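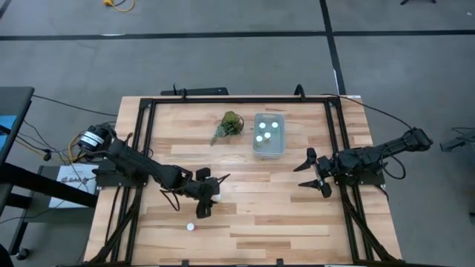
5 Setting up the two-arm table for an open day

This section covers the Dramen two-arm table when it is shown to visitors at the Kudisthorpe site. It assumes that the arms have been commissioned as in section 3 and that the operator holds a current Zolla operator card. For normal laboratory use, go to section 6.

5.1 Before the doors open

1. Check that both mounting plates are tight on the side rails. Use the 5 mm key. Do not tighten past the paint mark.

2. Check the clamps along the near and far edges of the table. A clamp that can be turned by hand must be refitted.

3. Follow each arm cable from the gripper to the base by hand. The loop under the forearm must hang free through the full range of the wrist.

4. Switch on the controller and wait for the steady green lamp. Start-up takes 40 seconds. If code 3808 is shown, one arm was parked outside its home range. Switch off, move that arm to its home position by hand and start again.

5. Jog each gripper fully open and fully closed once.

6. Press and release each emergency stop in turn. Confirm that both arms stop on either button.

CAUTION: The arms have no skin sensing. Visitors stay behind the floor line whenever the controller is on, including when the arms are at rest.

5.2 Laying out the table

1. Place the bin against the far side of the table, near the middle, where both grippers can reach into it.

2. Place the plant next to the bin. The demonstration program treats this area as closed, and an arm that is jogged into it will stop with a position warning.

3. Put out the capped containers. They may stand in the bin, on the bare wood or in both places. Leave a clear space in front of each gripper.

4. Close every cap fully. A loose cap will come away in the fingers and the container will be dropped.

5. Wipe the tabletop with a dry cloth. Do not use polish. Glare from the ceiling lights is already the most common cause of a missed pick, and polish makes it worse.

Note: Coloured bottles are easier for visitors to follow from the back row. Yellow and teal both work with the standard settings. Clear bottles need the settings file Cruzado 2, which is loaded from the Program menu.

5.3 Running the demonstration

1. Ask the group to stand along the side facing the far edge. The largest group allowed is 34, including any staff who are not operating.

2. State aloud that the arms are about to move.

3. Select OPEN DAY, then START. The arms leave their home positions one after the other, left arm first.

4. Keep one hand within reach of the emergency stop until the program ends. One full run takes 62 seconds.

5. If a container is dropped, press HOLD. Wait for both arms to stop, pick the container up by hand, then press RESUME. Do not reach in during HOLD if either arm lamp is flashing.

6. Between runs, return the containers to their starting places and press RESET COUNT.

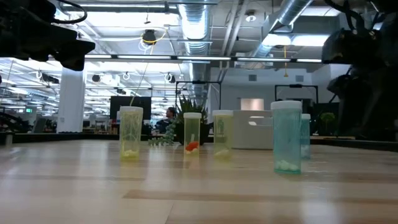
Page last changed: 6 January 2024 (M. Ledesma)

5.4 Changing to the larger bottles

The tall bottles need a wider grip and a slower lift.

1. Press HOLD and select GRIP, then WIDE.

2. Set lift speed to LOW. The contents shift when the bottle is tilted, and at normal speed this can turn the bottle in the fingers.

3. Stand the bottles on the table in front of the bin. Where one bottle is behind another, the front one must be picked first.

4. Do one trial run with no visitors at the line.

5.5 Closing down

1. Select PARK and wait for both arms to stop.

2. Switch off at the controller, then at the wall.

3. Enter the number of runs and any dropped containers in the table log. Faults go to Maximiliano Ledesma on the same day.

Changes to the closed area are described in section 7.2.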